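Week 6 – Chores, claims and what a gripper can do

Reading for this week: the Mustari report, sections 2 and 3. Bring your notes on the Gruretti kitchen trial from February.

Where we left off

Last week's question was whether a machine that folds one towel can be said to do laundry. Most of you said no, and I agree. A chore has a beginning that somebody has to notice and an end that somebody has to judge. The towel videos leave out both.

The bench problem

This week we move from the home to the shop floor, where the case for robots is meant to be stronger. Parts are known, the lighting is steady, and no toddler walks through. Even so, look at how much of the work is small handling: getting hold of an edge, steadying a flat panel, picking out a small part and putting it down the right way round. Evonell's brochure calls this "light assembly" and says it is solved. Their own figures give 183 attempts on one task, with a person stepping in every 30 or so. I would not call that solved.

Much of the current work starts with people doing the job through grippers, so that a machine can later copy the movements. Keep in mind that the judgement in such recordings is human. The hand has been taken away and the brain left in.

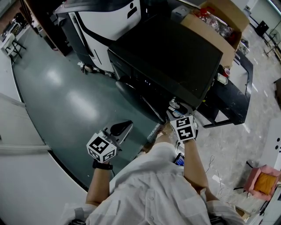
Questions to ask of any demonstration

Who set out the parts, and who cleared up?
Was the object one the machine had met before?
How many tries were left out of the film?
Does the speed shown match the speed claimed?
What happens when something is dropped?

The Ó Riain paper is good on the last of these. It treats a dropped screw as part of the task, and the success rate falls sharply once you do.

For the seminar

Choose one job you did with your hands this week – wiping a hob will do – and write down every decision in it. Two pages at most. Mark the steps where you used touch and could not have managed by sight alone. We will compare lists before turning to costs.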